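Section 4: Setting up a match night

Read Section 3 (League settings and clubs) before you start here. The steps in this section assume that both clubs are already in Warnilon, that each has a current roster, and that you are signed in as a scorer or a league admin. A coach account can look at a match but can't open one.

4.1 What you need at the field

- The tablet or phone with Warnilon installed, charged to at least 50 percent
- The scorer PIN for the match (sent to the home club by email)
- The paper team sheets from both coaches
- The Prollau clock unit, if your field has a scoreboard
- A pen

You don't need a data connection during play. Warnilon stores everything on the device and sends it when it next finds a network. You do need a connection once, to download the match before kickoff. Do this at home if the signal at your field is poor.

4.2 Opening the match

1. Open Warnilon and tap Matches. Upcoming matches are listed by kickoff time.

2. Tap your match. Check the field, the kickoff time and the age group at the top of the page. If any of these are wrong, stop and contact your league admin. A scorer can't change them.

3. Tap Download. A gray cloud next to the match name turns green when the download is complete.

4. Enter the scorer PIN. It works on one device at a time. If a second person enters the same PIN, the first device drops to view only and shows a yellow bar across the top.

5. Tap Open match. The match page shows two empty team sheets, home on the left and away on the right.

Note: Opening a match does not start the clock. You can open it up to three hours before kickoff.

4.3 Entering the team sheets

1. Tap the home team sheet. The full roster appears in order of shirt number.

2. Tap each player who is starting. The name moves to the Starting list.

3. Press and hold a name to put that player on the bench.

4. Tap the armband icon next to the captain's name. Warnilon will not accept a sheet without a captain.

5. Tap the glove icon next to the goalkeeper's name.

6. Do the same for the away team.

7. Hand the device to each coach in turn. The coach reads the sheet and taps Confirm. If a coach is late, use Confirm later. The match can start, but it can't be closed until both sheets are confirmed.

If a player is wearing a different number from the one on the roster, tap the number and type the new one. This changes it for this match only. To change it for the season, see 3.6.

A guest player must be added with the Guest button at the bottom of the sheet. Type the full name and date of birth from the player's card. Do not use a spare roster name in place of a guest. The record goes to that player's season total, and taking it out again afterward means a request to the league office.

Caution: Players with an unserved suspension are shown in red and can't be selected. The lock can be lifted only by a league admin. If the coach believes the suspension has been served, write it on the paper sheet and play without the player.

4.4 Connecting the scoreboard

Skip this part if your field has no scoreboard. The clock in Warnilon runs by itself.

1. Plug in the Prollau unit and wait for the front light to stop blinking.

2. Turn on Bluetooth on your device.

3. In the match page, tap Board, then Find. The unit shows up as PROLLAU followed by the field number.

4. Tap the unit. The scoreboard clears and shows 0-0.

5. Tap Test. All the digits light up, then go out. If one of the segments stays dark, the board can still be used, but report it after the match.

Keep the device within 30 yards of the unit. Beyond that the board may freeze on the last score it was sent. The match record on your device is not affected, and the board catches up when you walk back.

On fields 3 and 4 the two units are close together. Check the field number before you tap. If you connect to the wrong one, the scorer on the next field loses the board and gets your score.

4.5 Setting the clock

1. Tap the clock, then Format.

2. Choose the length of each half. The age group sets this for you, and it should only be changed for cup matches and tournaments.

3. Choose Count up or Count down. League matches count up.

4. Set the halftime break.

5. Tap Save.

Stoppage time is added by the referee and is not entered ahead of time. When the half reaches full time the clock turns orange and keeps running. Tap End half when the whistle goes.

4.6 Recording goals, cards and changes

The four large buttons under the clock are Goal, Card, Sub and Note. Each works the same way: tap the button, tap the team, tap the player. The minute is filled in from the clock.

Goal - after the scorer you are asked for an assist. Tap None if there wasn't one or you didn't see it. For an own goal, tap Own goal first, then the team that put the ball in its own net. Warnilon gives the goal to the other side.

Card - choose the color, then the player. A second yellow is turned into a red by the app. Do not enter the red separately.

Sub - tap the player coming off, then the player going on. In age groups with rolling substitutions the Sub button is turned off by the league.

Note - use this for injuries, a delayed restart, a change of ball, or anything the referee asks you to write down. Notes are seen by the league office and both clubs.

To fix a mistake, swipe the entry to the left and tap Edit. Everything can be edited until the match is closed. The minute can also be changed, so if you miss a goal in the 21st minute while dealing with something else, enter it when you can and correct the minute.

4.7 Closing the match

1. Tap End match after the final whistle.

2. Read the summary with the referee. Check the score, the scorers and the cards, in that order.

3. The referee signs with a finger in the box.

4. Tap Close. The record is locked.

5. Leave the app open until the green check mark appears. If you have no signal, the check mark will appear later, once you are back on a network. Do not sign out or remove the app before then.

Keep the paper team sheets until the result is on the league page.

4.8 Problems

The PIN is refused. Check that you opened the right match. Clubs with two teams in the same age group get two PINs.

The clock jumped. The device's own time was changed during the match. Turn on automatic time in the device settings, then set the match clock with Clock, Adjust.

Error 52. The download was incomplete. Delete the match from the device, not from the league, and download it again.

The match was abandoned. Tap End match, then Abandoned, and give the reason in a note. Warnilon keeps the score at that minute but does not post it to the standings.
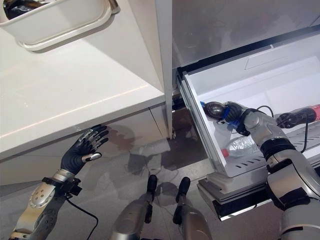 Hugo Sepúlveda: For error 52, please add that deleting the match also clears the team sheets if you'd already typed them in. I did it ten minutes before kickoff in May and had to enter both squads again with the coaches standing there. The steps in 4.3 are fine otherwise, but I'd move the part about guest players higher up, ahead of the coaches tapping Confirm. Once they've confirmed, adding a guest sends you back for both confirmations.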